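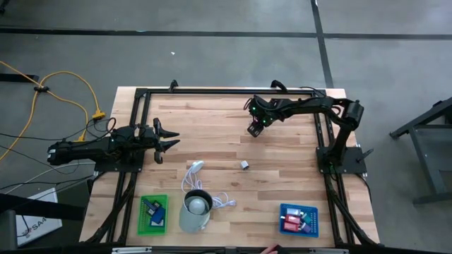 Sorting Bench Final Report: Motion Planning and Task Control for Two Arms
Nuala Daly
Skollside project course, submitted 2026-03-24

1. Background

The bench has two arms facing each other over a wooden table, with a green basket at the left front and a blue one at the right. The task is to clear loose items off the wood and put each into one of the baskets. The previous group left working joint drivers and a teleoperation script. My part was the software in between: a planner that lets both arms move at once, and a task layer that decides which arm goes where.

I did not change any hardware. Grasp detection comes from the Nazari package we were given at the start of the course, and I treat its output as fixed.

2. Starting point

The old code locked the whole table whenever one arm moved. This was safe but slow, because the second arm waited in its home pose through every approach, grasp and retreat. The lock also had a bug. If a grasp timed out, the lock was never released and the whole program had to be restarted. I fixed that first so I could collect a fair baseline.

3. Planner

Each arm plans in joint space with a sampling planner. The result is shortened, smoothed and given timestamps. When the second arm asks for a plan, the first arm's timed path is passed in as a moving obstacle. The second arm then either finds a path around it or gets a start delay and tries again. I allow 4 attempts before the request goes back to the task layer.

The collision model uses capsules for the links and boxes for the table, frame rails and baskets. I left the gripper fingers as one box each, sized for the fully open position. It wastes some space near the baskets, but a tighter model of the fingers made the checks noticeably slower and I went back.

Cables are not in the model at all. The arm cables are handled by a limit on wrist rotation, set by hand in the config file. This is a weak point - see section 6.

4. Task layer

The task layer is a behavior tree, one per arm, with a shared list of items. An arm claims an item, plans, grasps, checks the gripper position to see whether anything is held, and places. If the planner gives up, the claim is dropped and the other arm can take it.

Early versions had both arms claim and drop the same item in turn. I added a short cooldown on dropped claims, stored per arm, and the swapping stopped in the logs I checked.

Flexible items such as a coiled white cable go through a separate branch. The grasp is taken at the plug when the detector finds it, and the lift is higher so that the trailing part clears the basket wall.

5. Tests

I replayed 1,507 planning requests offline, taken from logs of the old system and from my own runs. With the moving obstacle check turned on, 398 of them needed at least one start delay. Most of those were requests where both arms wanted the middle of the table. Median planning time was roughly 747 ms, measured on the lab desktop with visualization off.

On the bench, someone sat at the table edge and reset items between runs. The arms must be paused for this. I added a pause command to the Moston console, which stops both trees at the end of the current segment and holds position. It is not a replacement for the emergency stop and should not be used as one.

Upright cylinders gave the most trouble. The container is wide compared with the gripper opening, so small errors in the detected center led to a finger pushing the rim. Approaching more slowly helped a little. Small metal caps failed for a different reason: the held-item check could not tell a very thin grasp from a closed gripper. I raised the threshold for that class only.

6. Remaining problems

- Wrist limits are set by hand and are too strict on the right arm.
- Placing does not look at what is already in the basket.
- A replan during a lift can drop the higher clearance for cables. The fix is on a branch but has not been tested on the bench.
- Log files from both arms use separate clocks. The Brultier log viewer lines them up by hand only.

7. Code and handover

The planner and the trees are in separate packages with their own launch files. Start the planner first and wait for the "scene loaded" message. All config values mentioned in this report are in one file, with units in the comments. I will be reachable for questions until July.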